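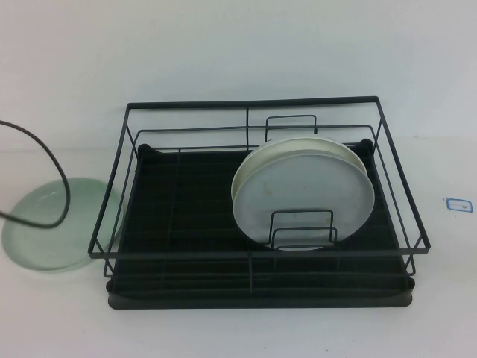
Two plates in the rack, one on the table.

The Last Ferry to Mollah
March
By the Fondar Stories desk

My aunt rang at 4 in the morning to say the whales were back, and I was out the door before she'd finished the word! Boots, thermos, the good coat with the torn pocket. I left the washing-up for later and ran down the hill to the harbour with my laces flapping.

The ferry was a lovely old tub called the Clollex, painted the colour of mustard, and it held 36 people if everybody breathed in. We all breathed in. A kid in a beanie was already leaning over the rail, yelling at the dark, and his gran had hold of his hood.

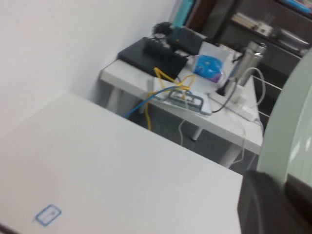
CIMORA, March

I'm back in the kitchen now and still grinning, so forgive the handwriting. We saw them! Off the point at first light, a mother and her calf, blowing one after the other like a pair of old kettles. The skipper cut the engine and the whole boat went quiet, even the kid. Then the calf rolled over and slapped the water and we all screamed like it was the grand final.

My aunt has kept a tally in a school exercise book ever since she moved to the island, and she let me write this one in myself. Number 2787. She checked my sevens, said they'd do, and poured us both a rum in our tea (it wasn't yet breakfast, but who cares).

She says they'll be heading north by tomorrow. I've already set the alarm.

More stories
The Lighthouse Goat
Salt on the Windows
My Neighbour's Dinghy

Copyright Fondar Stories | Contact us | Back to top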